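Subject: Re: [clomville-home] Glossy dark panels: cleaning and living with them

On Wednesday a list member wrote:

> We're about to order cabinet fronts for the back room and I've been going
> back and forth on the finish. My wife likes the glossy dark gray. I like it
> too in the showroom, but the showroom has somebody wiping it down. We have
> a dog, two kids and a west window. I remember you put in something like
> this last year. How has it held up? What do you clean it with? Does it
> scratch as badly as people say? And is it true you see every fingerprint?
>
> Also wondering whether you did the installation yourself, and whether you'd
> do the doors or the flat panels if you had to pick one.

I'll take these in order, more or less. It got long, so skip what you don't need.

What we have is the Caven high gloss in dark gray. We bought it through Solthorpe, the place out past the lumber yard, and it went on the long wall of the workroom and on the top of the low bench under the window. The upper cabinets in the same room are plain matte white and were there when we moved in. So I have both kinds in one room and can compare them, at least for the way we use them. The workroom is where everything gets fixed, wrapped, sorted and put down for a minute, so it gets harder use than a dining room would.

Fingerprints first. Yes, you see them. You see them most on the parts at hand height and near the edges, where people grab. On a cloudy day you hardly notice. When the sun comes in low you notice all of them at once, and with a west window you'll get that every evening in summer. We wipe the bench top most days and the wall panels when they bother us, maybe every other week. Dust shows more than fingerprints do. I hadn't expected that. A dark gloss surface has a film of dust on it by the next morning, and you can write your name in it by the weekend.

The other thing you should know is that it works like a mirror. People say "reflective" in the brochures and you nod, but a big flat piece of it shows you the whole room: the ceiling light as a bright dot, your own legs when you walk past, the furniture. You get double of whatever is lying around. If the room is neat it makes the room look bigger. If it isn't, there are two messes. My advice is to ask Solthorpe for the largest sample they'll lend you and stand it up where the panels will go, then leave it there for a couple of days and look at it with the lights on and off.

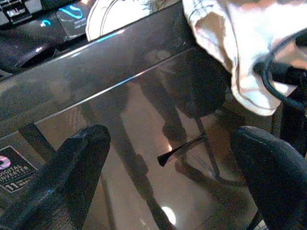

Color also changes a good deal with what is across from it. Our bench top reads as gray from one side and closer to brown or beige from the other. It picks up whatever is nearby. My wife was convinced at first that we had been sent two different batches. We hadn't. If you have a strong wall color opposite, expect to see it in your cabinets.

Cleaning. We tried a few things. What works:

Dust first, dry, with a clean microfiber cloth and almost no pressure. Do this even when you're in a hurry. The fine scratches come from rubbing grit around, and once the grit is wet you can't see it.

Then a second cloth, damp with warm water and a drop of dish soap. One drop in a whole bowl. More than that and you spend the rest of the afternoon getting the streaks off.

Then a third cloth, dry, before the water dries by itself. Our water is hard and leaves spots if you let it sit.

Wash the cloths without fabric softener. The softener leaves something in the cloth that smears. I fought with streaks for a month before I worked that out.

What didn't work: the spray polish with the orange cap (greasy), paper towels (they scratch, slowly), and vinegar, which did no harm that I could find but didn't do any better than the soap and made the room smell. The Caven sheet says no ammonia and no alcohol, so I haven't tried window cleaner and can't tell you what it would do.

For sticker residue I use cooking oil on a fingertip, leave it for ten minutes and then wash it off with the soapy cloth. If there is a label on your panel and it isn't in the way, you might want to leave it until you're sure you're keeping the piece. Solthorpe wouldn't take back one of ours with the label missing, and that was my own fault for peeling it on the first day.

Scratches. It does scratch. There are two kinds. The first kind is a haze of very fine swirls that you only see at an angle under a lamp. We have that all over the bench top now and much less on the wall. I've stopped caring about it. The second kind is a real scratch that catches a fingernail, and we have 3 of those. One is from dragging a clay pot, one is from a screwdriver, and one I can't account for. None of them has gotten worse. I bought the little polishing kit from Kragh and tried it on the screwdriver one. It took the edges down so the light doesn't catch it as much, but it also left a dull patch the size of a quarter, and on some days I think the patch looks worse than the scratch did. I'd practice on an offcut if you go that way.

The habit that helps most is not setting tools straight down on it. Small things are the worst for this. A bit, a little driver, a paint scraper, anything with a narrow metal end that you put down without thinking and then slide out of the way. We keep a piece of felt at the end of the bench and the tools go on that. I'd say we remember four times out of five. One plus of the surface is that you can find things on it. A small dark part that I would have hunted for on the old scarred pine top shows up right away when there's a lighter reflection behind it, though it disappears again if you move your head.

As for the dog, ours leaves nose prints along the bottom of the wall panels, and they come off with the damp cloth. No claw marks yet, but he's old and doesn't jump. A young dog that jumps at the window would be another matter and I wouldn't put gloss right underneath it.

Kids I can't say much about. The neighbors' two are over here a lot and the bench top has had tape, glue stick and washable marker on it. All of that came off. Permanent marker came off mostly. There's a faint shadow of the letter R if you know where to look.

Installation. I did the wall myself and paid to have the bench top done, and I'd split it the same way again. The wall panels are easy enough if the wall is flat. Ours wasn't, and with a mirror finish any small dip shows up as a bend in the reflection – the window frame goes wavy right at the seam between the second and third panels. On a matte finish you'd never know. So put your time into the wall before anything goes up. I used 4 shims behind the worst section and should have used more. Leave the protective film on until everything else in the room is finished, including paint. Pull it off slowly and low, back along itself. It builds up static, and every bit of sawdust in the room will come over and sit on your new panel, so vacuum first.

Cutting: fine-toothed blade, tape over the line, good face up or down depending on your saw. I chipped the first one. Buy one extra panel if you can stand the cost. The last time I looked they were 177 dollars for the large size, and it hurt to buy a spare, but we ended up needing it. What was left over has been useful for testing cleaners and for the polishing kit I mentioned.

Doors or flat panels: I'd pick the flat panels on the wall and leave the doors matte. The doors are what everybody touches. The wall gets looked at and brushed against now and then, and it still looks close to how it did in July when we finished. If your wife wants gloss doors, get handles that stand out far enough that fingers don't land on the front. The push-to-open ones look nice in the catalog but every opening is a handprint.

Would I do it again? The wall, yes. The bench top, no. It looks good and people comment on it, but a work surface that I have to put felt on is a bit silly, and I may move that piece to the shelf over the radiator cover and go back to wood for the bench. I'd have to ask Caven about the heat first, unless somebody on the list already knows.

One more point about lighting. We had a single bare ceiling fixture at first, and it made a hard white spot in the bench top that sat right where I was trying to look. Moving the fixture wasn't practical. A bigger frosted shade spread it out and cost next to nothing. A desk lamp aimed from the side is better again for close work. If you have an electrician coming anyway, think about where the reflection will land as well as where the light will.

You're welcome to come by and see it. Evenings are best if you want to see it at its worst. I can also give you an offcut to take home. I have two left, both of them long and narrow, and you can let the kids loose on one of them before you order.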